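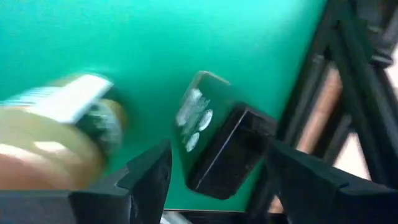 Teal, running from mint to a deeper emerald.

Paint counter assistant, part time, Coughlan Paint & Paper

We are looking for someone to join us behind the paint counter at Coughlan, starting in December if we can manage it and early in the new year if we can't. Part time to begin with, three days a week, and one of those days has to be Friday, when half the town decides to do a bedroom over the weekend and comes in to tell us so.

If you have been in the store you already know what it's like. There's the long counter at the back, the wallpaper books on the left (please put them back in order, whoever you are), and the big rack of color cards, 700 of them at last count, which people stand in front of for much longer than they meant to. A good part of your job will be standing there with them. Somebody will come in with a scrap of curtain or a chipped saucer and say they want it like this, only a little quieter, and you'll pull out a few cards, walk them over to the window, and talk it through until they're happy. We love that part of the day, and we hope you will too.

The rest is what you'd expect from a busy small store. You'll mix paint to order and label the cans clearly, answer the phone, ring people up, unload the delivery when it comes, dust shelves, and help folks work out how much they need so they don't go home with a gallon too many. You'll also write the formula on a card for every custom mix and file it under the customer's last name. We have cards in that drawer going back to the original owners, and it is a real pleasure to find the exact yellow of somebody's grandmother's kitchen when they come asking for it!

You don't need any experience with paint. Tyson Ross, our counter manager, will teach you the mixing side over your first six weeks, and he is a patient teacher with a great many stories, some of which are even about paint. We do need you to be comfortable telling close shades apart, so part of the interview will be sorting a tray of greens and blues in daylight. Take your time over it and have some coffee while you do. Plenty of people find the blue-greens tricky on the first try, and we'll gladly let you have another go.

You should be able to lift a full five-gallon pail with a bit of care, be on your feet for most of a shift, and keep tidy notes. Mostly, though, we'd like somebody kind. People bring us their new babies' rooms, their first apartments, and sometimes the house they're fixing up to sell after a hard year, and it matters to us how they're spoken to.

Hours are 7 in the morning until early afternoon, so you do need to be a cheerful riser, or at least a quiet one. The contractors are usually waiting at the door when we open and they know precisely what they want, so the first hour goes quickly. Pay is hourly and we'll go over it with you on the phone before you come in. You'll have a staff discount from day one, a paid lunch break, and an apron, which you will ruin, and then you'll have another apron.

To apply, stop by the counter and ask for Tyson, or leave a letter for him at the register. A page is plenty. Tell us a little about yourself, any work you've done with the public (paid or not), which days you're free, and the color of a room you remember well. We read every letter and we'll call you back either way.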